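## 4　曲目单公布与专辑收听顺序

本节讨论曲目单在发行前公布这一做法与听众收听顺序之间的关系。第 3 节已经说明了样本的来源和清洗步骤，这里只重复与本节分析有关的部分。

### 4.1　问题的范围

流行音乐专辑在发行前通常有一段宣传期。宣传期内公开的信息包括专辑标题、封面、先行单曲、合作者名单和曲目单，各类信息公开的次序并不固定。曲目单的特殊之处在于，它同时给出了歌曲的数量、每首歌的标题、客座歌手的位置以及整张专辑的排列。听众在听到音乐之前，就可以根据这份名单形成对专辑的预期。

已有的专辑研究多从两个方向处理排列问题。一个方向来自音乐分析，关注相邻曲目之间的调性、速度和音色衔接，以此判断一张专辑在多大程度上可以看作整体。另一个方向来自市场研究，关注单曲在专辑中的位置与其播放量的关系，常见的结论是位置靠前的歌曲播放量较高。两个方向都把排列当作已经完成的事实，较少考虑听众是在什么时候、以什么方式知道这个排列的。

本节把注意力放在后一点上。我们想知道，提前公布曲目单的专辑与发行当天才公布曲目单的专辑相比，听众首次收听时的路径有没有差别；如果有，差别集中在专辑的哪些位置；以及客座歌手的标注是否改变了这种差别。

需要说明的是，本节所说的“顺序”只指专辑官方版本的曲目编号。豪华版、实体版附加曲目和后续补充的混音版本都不在讨论范围内。部分专辑在发行后调整过曲目顺序，这类专辑按照发行当天的版本处理。

### 4.2　材料

本节使用三组材料。

第一组是专辑本身。样本共有 163 张专辑，全部由独立发行渠道或中等规模厂牌发行，其中以 Jetis 和 Najjar 两家的目录为主。Jetis 的目录偏重非洲节奏、R&B 和舞曲，歌手多以个人名义发行专辑，客座歌手出现得较为频繁。Najjar 的目录偏重创作歌手和小型乐队，客座歌手较少，专辑长度也比较整齐。其余专辑来自歌手自行发行的作品，它们在风格上较为分散，我们没有对其单独分组。

这些专辑合计收录 2,076 首曲目。口白、前奏和间奏凡是单独编号的，一律计为曲目。这样处理会使部分专辑的曲目数高于媒体报道中的数字，但可以保证曲目编号与流媒体平台上的编号一致，后面计算位置时不需要再做换算。

第二组是收听记录，来自 Broria 平台上同意参与研究的听众，共 662 人。参与者允许我们读取其账号在研究期间的播放记录，包括播放的开始时间、结束时间、进入歌曲的途径以及是否使用随机播放。记录在交给研究者之前已经去除账号名和地理位置，只保留一个随机编号。参与者随时可以退出，退出者的记录全部删除，不计入上面的人数。

第三组是宣传期内公开发布的帖子。我们收集了歌手和厂牌官方账号发布的、与专辑有关的帖子，将近 3,000 条，并用 Grudatar 进行标注。标注内容包括帖子的发布日期、公开的信息类型、曲目单是否完整、客座歌手是否写明，以及曲目单是以文字还是以图像形式发布。

### 4.3　标注方法

标注由两名研究助理分别完成，不一致之处由 Banafsheh Jafarzadeh 复核。复核时只看帖子原文和附带图像，不看评论区，以免标注者受到听众反应的影响。

曲目单公布的时间以第一次完整公布为准。所谓完整，是指所有曲目的标题都已给出，并且排列顺序与发行版本一致。只给出部分标题的帖子标为“部分公布”。标题齐全但顺序打乱的帖子标为“乱序公布”，这一类数量不多，主要出现在让听众猜测顺序的宣传活动里。还有一种情况是歌手先公布曲目单，后来又做了修改，例如更换一首歌的标题，或者把两首歌的位置对调。此时以修改后的版本为准，公布时间也相应推后。

客座歌手的标注分为三种：写明姓名、只写明有客座歌手但不写姓名、完全不写。第二种通常表现为在标题后面留一个空白的括号，或用遮盖的方式处理姓名。这种做法在 Jetis 的专辑中较为常见，在 Najjar 的专辑中几乎没有。

曲目单的形式也做了区分。文字形式便于听众复制和转发，图像形式则常与封底设计或手写稿结合。两种形式对本节的主要结果没有明显影响，但在讨论转发行为时有一定意义，详见 4.7。

Grudatar 的界面允许标注者在同一页面上查看一张专辑的所有帖子，按时间排列。标注者普遍认为这比逐条处理更容易发现曲目单的修改。工具本身会在标注者之间出现分歧时给出提示，不过提示只针对日期和类型两个字段，对“完整”与“部分”的分歧没有提示，这部分需要人工检查。

### 4.4　收听路径的定义

对每一位听众和每一张专辑，我们取该听众在专辑发行后第一次进入专辑页面并开始播放的那一次收听，称为首次收听。首次收听的结束以播放中断超过设定的间隔为准，或者以听众转向另一位歌手的作品为准，两者取较早出现的一个。

在首次收听中，听众播放曲目的先后构成一条路径。路径分为四类。

1. 顺序路径：从第一首开始，按编号依次播放，直到收听结束，中间没有跳过。
2. 顺序带跳过：从第一首开始，总体按编号前进，但跳过了一首或几首。
3. 选择路径：从第一首以外的曲目开始，或者在收听中往回跳。
4. 随机路径：使用平台的随机播放功能。

这四类的划分并不总是清楚的。有的听众从第一首开始，听到中途转向某一首，又回到原来的位置继续听。我们把这种情况归入选择路径，理由是往回跳表明听众有明确的目标。也有听众在随机播放中关闭随机功能，转而从头听起，这时按照关闭之后的部分归类。

先行单曲给归类带来一些困难。许多听众在专辑发行时已经熟悉先行单曲，收听时会直接跳过。若把这类跳过与其他跳过等同看待，就会高估听众对专辑排列的偏离。因此在统计“顺序带跳过”时，我们另外记录被跳过的曲目是不是先行单曲。后文凡提到跳过，若无特别说明，都不包括对先行单曲的跳过。

播放时长过短的曲目同样需要处理。听众有时只播放一首歌的开头几秒就进入下一首，平台会留下记录，但这种播放很难算作收听。我们将其视为跳过。间奏和口白本身很短，不适用同样的标准，只要播放到一半以上就算作听过。

图 2　木质桌面上的浅青绿色圆盘。

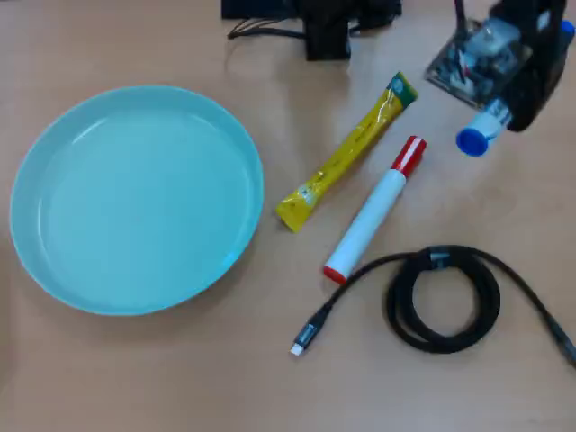 听众第一次收听一张新专辑时，会按照公布的曲目顺序听完吗？

多数听众从第一首开始，并在专辑的前半部分保持顺序，到了后半部分，跳过和中断明显增多，完整按顺序听完的是少数。

这一点在提前公布和当天公布曲目单的两组专辑中都成立。两组的差别出现在听众离开顺序的方式上，而离开顺序的总体倾向比较接近。下面分别说明。

### 4.5　主要结果

先看起点。在当天公布曲目单的专辑中，绝大部分首次收听从第一首开始。听众进入专辑页面时刚刚看到曲目单，对其中的歌曲缺少了解，按平台默认的方式播放是最省力的选择。在提前公布曲目单的专辑中，从第一首开始的收听仍占多数，但从其他位置开始的比例有所上升。这些听众选择的起点集中在两类曲目上：一类是写明客座歌手的曲目，另一类是宣传期内播放过片段的曲目。

再看中段。我们把每张专辑按曲目编号分成前、中、后三段。当天公布组的跳过在中段开始增加，增加的速度比较均匀，没有特别突出的位置。提前公布组的跳过在中段更为集中，经常出现在有客座歌手的曲目之前。也就是说，听众会越过一两首没有客座歌手的歌，直接到达有客座歌手的歌，然后再按顺序往下听。这种路径在 Jetis 的目录中尤为多见，在 Najjar 的目录中因客座歌手较少而不明显。

后段的情况与预期有些不同。我们原先估计，提前公布曲目单会减少后段的中断，理由是听众已经知道专辑有多长、最后一首是什么，可能更愿意听到结尾。数据没有支持这一估计。两组在后段的中断情况相近，差别落在不同歌手之间的正常波动之内。只有一种专辑例外，就是最后一首的标题与专辑同名、并且曲目单提前公布的专辑。这类专辑的最后一首有较多听众直接跳到，但它们在样本中数量很少，不宜据此作出判断。

随机路径在两组中都不多。使用随机播放的听众往往在所有专辑上都使用随机播放，这更像是个人习惯，与曲目单何时公布关系不大。去掉这部分听众之后重新计算，上述结果没有变化。

专辑长度也有影响。曲目较多的专辑，无论曲目单何时公布，选择路径的比例都较高。曲目较少的专辑中，顺序路径保持得较好，两组差别也随之缩小。考虑到提前公布组中长专辑略多，我们在比较时按照曲目数做了配对，即为提前公布组的每张专辑在当天公布组中寻找曲目数相同或相差一首的专辑。配对之后，起点上的差别减弱，中段集中跳过的现象仍然存在。

### 4.6　客座歌手标注的作用

上一小节的结果提示，听众离开顺序与客座歌手的标注有关。为了检查这一点，我们比较了三种标注方式。

写明姓名时，听众对相应曲目的选择最为集中。如果客座歌手的知名度高于专辑歌手，这种集中更加明显。知名度在这里以专辑发行前 Broria 平台上的关注人数衡量，是一个粗略的指标，无法反映歌手在特定风格内部的地位。有些客座歌手关注人数不高，但在同一类听众中很有影响，他们参与的曲目也会被优先选择，而我们的指标会把这些曲目归入低知名度一类。

只写明有客座歌手而不写姓名时，情况比较复杂。听众在宣传期内会对姓名进行猜测，猜测的内容在转发中占有一定分量。发行之后，这些曲目被直接选为起点的情况并不比写明姓名的曲目少。不过，选择它们的听众停留时间较短，听完后更容易返回第一首。我们的理解是，这类听众主要想确认姓名，确认之后就转入正常的收听。

完全不写客座歌手时，曲目与普通曲目没有可见的区别，听众在听到声音之前不知道有客座歌手参与。这类曲目在首次收听中的播放情况接近相邻曲目，在第二次及以后的收听中才逐渐高于相邻曲目。本节只讨论首次收听，后续收听的结果放在第 5 节。

两位歌手的合作专辑没有纳入这一比较。合作专辑中两位歌手的姓名出现在每一首歌里，客座歌手的标注失去了区分作用。样本中还有少量专辑每一首都有客座歌手，同样排除在外。

制作人的标注值得另作说明。部分曲目单在标题后写出制作人，做法接近客座歌手标注。一般听众对制作人标注的反应较弱，但一部分听众会集中收听同一制作人的曲目，并按制作人而非编号形成自己的顺序。这部分听众的播放记录有一个共同特征：在专辑发行之前，他们已经从制作人页面进入过歌曲。由于平台并不为每位制作人设置页面，这个特征不能用于所有专辑。

### 4.7　转发与讨论

曲目单公布之后，听众会在社交平台上转发并加以评论。我们没有系统收集听众的帖子，只对官方帖子之下可见的转发数和回复数做了记录。因此这一小节的内容只能作为补充。

在同一张专辑的官方帖子中，曲目单帖的回复通常多于封面帖，少于发行当天的帖子。回复的内容以三类居多：对客座歌手的反应、对曲目数量的意见、对标题含义的猜测。对顺序本身的讨论并不多，主要涉及先行单曲被安排在哪里。有听众认为先行单曲应当放在靠前的位置，也有听众希望它放在后面，以便先听到没听过的歌。两种意见在不同专辑下都能看到，没有哪一种占据优势。

图像形式的曲目单转发较多，文字形式的曲目单回复较多。这可能与听众的使用方式有关：图像适合直接分享，文字便于引用其中某一首。手写稿形式的曲目单有时字迹难以辨认，听众会在回复中整理出文字版本，并附上自己的判断。若整理版本有误，错误会随转发扩散，直到官方再次发布才得到更正。样本中出现过一次标题误读，误读的标题在发行之后仍被一部分听众使用。

厂牌对于何时公布曲目单有各自的习惯。Jetis 倾向于在发行前一周内公布，并与客座歌手的账号同时发布。Najjar 没有统一做法，由歌手自行决定，时间跨度较大。有的歌手在宣布专辑的同时就给出全部曲目，有的直到发行当天才公开。后一种情况下，零售页面和流媒体预存页面可能先于歌手显示标题，听众实际知道曲目单的时间要早于我们的标注。我们抽查了 Broria 的预存页面，发现标题提前显示的情况存在，但多数只显示曲目数和先行单曲的标题。

### 4.8　一张专辑的路径记录

下面以 Najjar 目录中的一张专辑为例，说明归类是如何进行的。这张专辑在 1 月发行，曲目单提前公布，采用文字形式，写明了客座歌手。专辑中有两首先行单曲，分别位于第二和第五，唯一一首有客座歌手的曲目位于第八。

多数听众从第一首开始。到第二首时，已经听过先行单曲的听众分成两部分，一部分继续播放，一部分直接进入第三首。按照前面的规定，后一部分不计为跳过。第三首和第四首之间几乎没有变化。第五首再次出现同样的分化，而且跳过的听众比第二首更多。其中一些听众在第二首没有跳过，却在第五首跳过，可能是由于第五首作为先行单曲公开得较早，听众更为熟悉。

第六首和第七首是跳过较集中的位置。这两首都是慢歌，没有客座歌手，也没有在宣传期内播放过片段。从第五首直接跳到第八首的路径反复出现，这些听众在第八首停留完整的时长，然后分成两种走向：一种继续往下听，另一种回到第六首。前一种归入顺序带跳过，后一种归入选择路径。两种走向的听众在此前其他专辑中的习惯没有明显差异，因此把他们分到不同类别多少有些勉强。我们保留现有划分，是为了与第 5 节的计算一致。

最后三首的中断较多。中断的位置分散，没有集中在某一首。听到最后一首的听众中，有相当一部分会再次从第一首播放，平台将其记为新的收听。这种重复播放有时由听众主动发起，有时由循环功能触发，现有记录不能完全区分。凡是间隔极短、且账号开启了循环功能的，我们都视为自动触发，不计入后续收听。

这张专辑的歌手在发行后接受采访时提到，第六首和第七首原本打算放在专辑结尾，后来为了给第八首留出对比才移到前面。这一安排的意图与听众的实际路径不一致，不过在播放了这两首歌的听众中，很少有人在第八首之前中断。

### 4.9　限制

样本来自中等规模厂牌和独立发行，结论不一定适用于大型厂牌的专辑。大型厂牌的宣传期更长，公开信息的渠道更多，曲目单往往不是听众了解专辑的主要来源。

收听记录来自单一平台。听众可能在其他平台、电台或实体唱片上首次听到专辑，这时我们记录到的“首次收听”就已经是第二次。参与者在登记时回答过是否使用其他平台，我们对只使用 Broria 的听众单独做了计算，起点上的差别略有减小，中段的结果不变。

同意参与研究的听众可能比一般听众更关心音乐，也更可能看到宣传期内的帖子。我们没有办法知道某一位听众是否真的看过曲目单，只知道曲目单在他收听之前已经公开。提前公布组内部因此混合了两种听众，看过曲目单的和没有看过的。如果能够把两者分开，差别可能会更大。我们曾考虑用账号是否关注歌手作为替代指标，试算后发现关注与否同听众对歌手的喜爱程度高度相关，难以用来单独说明曲目单的作用，最终没有采用。

此外，曲目单何时公布由歌手和厂牌决定，并非随机分配。对专辑整体性较有信心的歌手可能更愿意把曲目单留到发行当天，也可能恰好相反。按曲目数配对只能处理长度造成的差别，对歌手的意图无能为力。我们联系了部分歌手询问公布时间的理由，得到的答复多与制作进度和样本授权有关：授权没有谈妥之前，曲目能否保留尚不确定，曲目单自然无法公布。这类原因与专辑内容的关系较弱，在一定程度上减轻了上述顾虑。

路径分类依赖于对“中断”的规定。我们将间隔延长一倍后重新归类，顺序路径有所增加，选择路径也有所增加，增加的部分主要来自原先被截断的收听。两组之间的比较结果方向一致。将间隔缩短一半后，后段的记录变得稀少，无法进行可靠的比较，因此没有报告。

标注过程中留下的修改记录、未采用的分类方案以及配对专辑的列表见附录 B。附录 B 中专辑以编号表示，与第 5 节的编号相同。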